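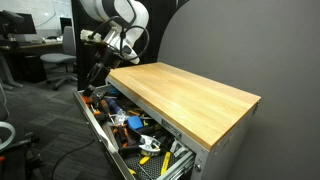

Abb. 1: Greifer über der geöffneten Schublade eines Werkzeugschranks

Virtuelle Welten: Technik und Nutzung
Skript zu Einheit 6: Objektrechte, Inventar und Weitergabe
Johanna Mösli

6.1 Gegenstand der Einheit

Einheit 5 hat die Avatare als Träger von Identität behandelt. In dieser Einheit geht es um die Dinge, die Avatare besitzen, herstellen, verleihen und verlieren. Der Begriff "besitzen" wird dabei im Sinn des Plattformsystems verwendet: Ein Objekt gehört dem Konto, das im Eigentümerfeld des Datensatzes eingetragen ist. Ob daraus ein zivilrechtlicher Anspruch folgt, ist Stoff von Einheit 9 und bleibt hier ausgeklammert.

Als durchgehendes Beispiel dient Flevasari, eine persistente Welt mit nutzererzeugten Inhalten. Betreiber ist Fosix. Der Zugriff erfolgt über den Client Aoun, der auch die Inventaransicht bereitstellt. Einzelne Zahlen stammen aus der Erhebung von Kerstin Bråten in der Region Bastdale.

6.2 Objekt, Instanz, Asset

Drei Ebenen sind zu unterscheiden.

Asset: die gespeicherten Rohdaten, also Geometrie, Textur, Ton oder Skripttext. Assets sind unveränderlich. Wer eine Textur bearbeitet und speichert, erzeugt ein neues Asset mit neuer Kennung.

Inventareintrag: ein Verweis auf ein Asset, ergänzt um Name, Rechte und Eigentümer. Zwei Konten können Einträge auf dasselbe Asset halten, ohne voneinander zu wissen.

Instanz: ein in der Region platziertes Objekt mit Position, Zustand und laufenden Skripten. Sie belastet das Kontingent der Parzelle. Ein Inventareintrag tut das nicht.

Verwechslungen entstehen vor allem beim Löschen. Das Entfernen einer Instanz lässt den Inventareintrag unberührt, sofern das Objekt kopierbar war. War es nicht kopierbar, wandert beim Platzieren der Eintrag selbst in die Region, und das Löschen der Instanz ist endgültig. Aoun fragt in diesem Fall einmal nach. Die Abfrage lässt sich in den Einstellungen abschalten, wovon abzuraten ist.

6.3 Das Rechtemodell

Flevasari kennt drei Rechte pro Objekt: Bearbeiten (B), Kopieren (K), Weitergeben (W). Sie werden vom Ersteller für den nächsten Eigentümer gesetzt. Der Ersteller selbst behält immer alle drei.

Zulässige Kombinationen:

B K W - freies Objekt
B K - bearbeitbar und kopierbar, an das Konto gebunden
K - kopierbar, an das Konto gebunden
B W - Einzelstück, bearbeitbar und übertragbar
W - Einzelstück, übertragbar

Eine Kombination ohne K und ohne W lehnt das System ab. Ein solches Objekt könnte weder gesichert noch abgegeben werden und hat in der Anfangszeit der Plattform zu einem erheblichen Teil der Supportfälle geführt.

Bei zusammengesetzten Objekten gilt die Schnittmenge. Ein Haus mit den Rechten B K W, das eine einzige Lampe mit dem Recht W enthält, verhält sich insgesamt wie W. Der Client zeigt die effektiven Rechte erst an, wenn das ganze Objekt ausgewählt ist. Bei der Auswahl eines Einzelteils erscheinen dessen eigene Rechte. Für den Handel ist das relevant, weil Verkaufsanzeigen häufig die Rechte des Wurzelelements nennen.

Rechte können nur eingeschränkt, nie erweitert werden. Eine nachträgliche Freigabe ist nur über eine neue Ausgabe durch den Ersteller möglich. Ist dessen Konto geschlossen, bleibt der Zustand auf Dauer bestehen.

6.4 Inventar als Datenstruktur

Das Inventar ist ein Baum aus Ordnern und Einträgen. Der Wurzelordner und die Systemordner (Kleidung, Skripte, Landmarken, Papierkorb) sind fest. Alles weitere legt der Nutzer an.

Beim Anmelden lädt Aoun zunächst nur die Ordnerstruktur mit Versionsnummern und vergleicht sie mit dem lokalen Zwischenspeicher. Inhalte werden nachgeladen, wenn die Versionsnummer abweicht. Eine flache Struktur mit sehr vollen Ordnern ist daher ungünstig: Jede Änderung an einem Eintrag erhöht die Version des Ordners, und der gesamte Ordnerinhalt wird neu übertragen. Fosix begrenzt die Zahl der Einträge pro Ordner auf 2000. Wird die Grenze überschritten, nimmt der Ordner nichts mehr an, und eingehende Objekte landen im Wurzelordner.

Bråten hat in Bastdale die Inventare von 77 Konten ausgewertet, deren Inhaber zugestimmt hatten. Der Median lag bei 1642 Einträgen. In der Teilgruppe der Händler lag er bei 2788. Die Auswahl ist nicht repräsentativ, da sie über Aushänge auf dem zentralen Marktplatz zustande kam. Gelegenheitsnutzer fehlen weitgehend. Für die Zwecke dieser Einheit genügt der Befund, dass das Inventar auch bei gewöhnlicher Nutzung eine Größe erreicht, die ohne Suchfunktion nicht mehr zu überblicken ist.
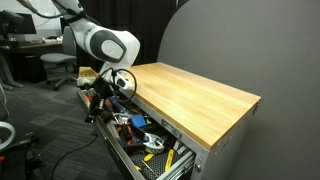
Abb. 2: Werkzeugschrank mit heller Holzplatte, Schublade ausgezogen

6.5 Wege der Weitergabe

Direkte Übergabe. Beide Avatare müssen nicht in derselben Region sein. Der Empfänger erhält eine Anfrage mit Objektname und Absender. Nimmt er an, wird der Eintrag kopiert oder verschoben, je nach Recht K. Lehnt er ab, liegt ein kopierbares Objekt unverändert beim Absender. Ein nicht kopierbares Objekt geht in den Papierkorb des Absenders zurück. Wer diesen Ordner automatisch leeren lässt, verliert es.

Übergabe durch Skript. Ein Verkaufsautomat oder Verteiler liefert Objekte aus seinem eigenen Inhalt. Eigentümer der gelieferten Ware ist bis zur Übergabe der Eigentümer des Automaten. Ist der Empfänger nicht angemeldet, wird die Lieferung in eine Warteschlange gestellt. Deren Länge ist begrenzt, und überzählige Lieferungen werden ohne Meldung an den Käufer verworfen. Sorgfältig geschriebene Automaten führen deshalb ein eigenes Protokoll und erlauben eine erneute Auslieferung.

Gruppeneigentum. Ein Objekt kann einer Gruppe übereignet werden. Es verliert damit den persönlichen Eigentümer. Zurücknehmen darf es, wer in der Gruppe die entsprechende Rolle hat. Bei nicht übertragbaren Objekten ist die Übereignung gesperrt. Sie lassen sich lediglich für die Gruppe freigeben, was Mitgliedern das Verschieben erlaubt, am Eigentum aber nichts ändert.

Rückgabe. Der Parzelleninhaber kann fremde Instanzen zurücksenden. Sie erscheinen beim Eigentümer im Ordner "Fundsachen". Mehrere gleichzeitig zurückgegebene Objekte werden zu einem Bündel zusammengefasst, das den Namen eines beliebigen enthaltenen Objekts trägt.

6.6 Soziale Folgen

Das Rechtemodell ist technisch einfach, prägt aber den Umgang der Nutzer miteinander. Zwei Punkte aus der Literatur sind für die Übung wichtig.

Erstens die Geschenkpraxis. Objekte mit K ohne W können nicht verschenkt werden, obwohl sie den größten Teil der verkauften Kleidung und Einrichtung ausmachen. Händler in Bastdale haben darauf mit einer gesonderten Geschenkfunktion im Automaten reagiert: Der Käufer zahlt, die Lieferung geht direkt an ein zweites Konto. Der Schenkende hält das Objekt zu keinem Zeitpunkt selbst.

Zweitens der Nachlass. Wird ein Konto nicht mehr genutzt, sind kontogebundene Objekte für andere unerreichbar. Gemeinsam errichtete Bauten zerfallen, sobald die Parzelle den Inhaber wechselt und die Instanzen an ein verwaistes Konto zurückgehen. Bråten beschreibt einen Theaterverein, der seine Bühne aus diesem Grund vollständig neu gebaut und anschließend der Gruppe übereignet hat - einschließlich der Skripte, die dafür mit B K W neu geschrieben werden mussten.

6.7 Vorbereitung der Übung

Für die Übung wird ein Konto auf dem Testserver benötigt. Die Zugangsdaten liegen im Kursordner. Bitte vorab Aoun installieren und die Anzeige der effektiven Rechte aktivieren (Ansicht, Erweitert, Rechteleiste).

Anzulegen ist ein zusammengesetztes Objekt aus mindestens drei Teilen mit unterschiedlichen Rechten. Die effektiven Rechte sind vor der Übergabe schriftlich herzuleiten und danach mit der Anzeige beim Empfänger zu vergleichen. Abweichungen sind mit Uhrzeit und Objektkennung zu notieren. Der Testserver wird täglich um 4 Uhr zurückgesetzt, das Inventar bleibt dabei erhalten, platzierte Instanzen nicht.

Abgabe als Textdatei über den Kursordner. Gruppenarbeit zu zweit ist zulässig, beide Kontonamen sind anzugeben.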